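Open day at the old Ludard works, 12/11/2022

I'd been meaning to get to the Ludard open day ever since a leaflet came through the door in May, and I nearly missed it again because the bus decided to go the long way round. Anyway, I got there, slightly damp, and went straight for the tea.

The main draw is the building. Ludard used to make wallpaper and the printing hall still has its big north windows and those lovely worn floorboards. Six of the old rollers are on show, and you're allowed to touch them (I did, twice!). The pattern books were my favourite part – page after page of roses, ferns and very odd pheasants.

Upstairs is all let out to small firms and studios now, and most had their doors open.

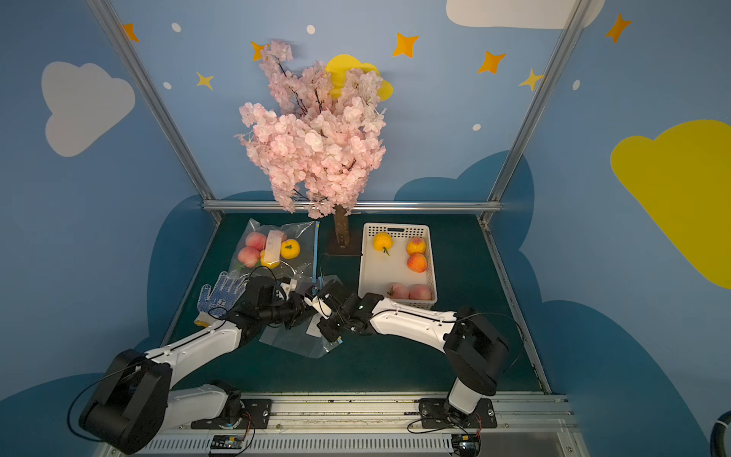
Pink blossom and a cartoon sky, upstairs at Ludard.

After that I joined the tour of the boiler house, which took in the Horkov engine and a lot of ladders. Only five of us went up to the gallery, and I can see why, but the view over the canal is worth wobbly knees. Our guide was brilliant on the flood and how they dried the paper stock afterwards, sheet by sheet, on lines strung across the yard.
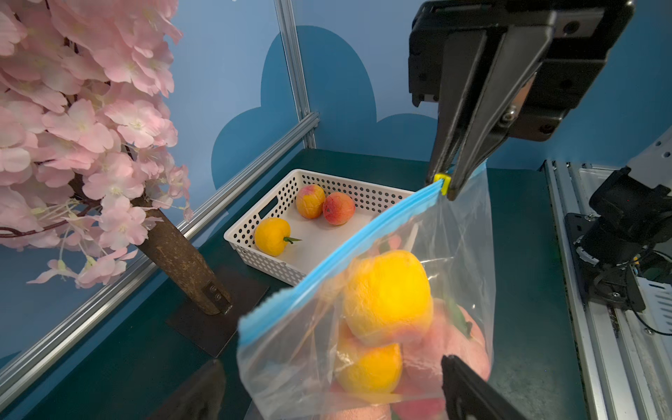 Lunch was at the Faltitz stall in the courtyard, where the queue was long and the dumplings were worth it – three for a fiver with pickled cabbage on top. I ate mine on the loading bay steps and then went back for the cake, which had sold out. Serves me right.

Entry was free, parking was £6 and the lift wasn't working, so ring ahead if stairs are a problem. I came home with a roll of fern paper and no idea which wall it's going on.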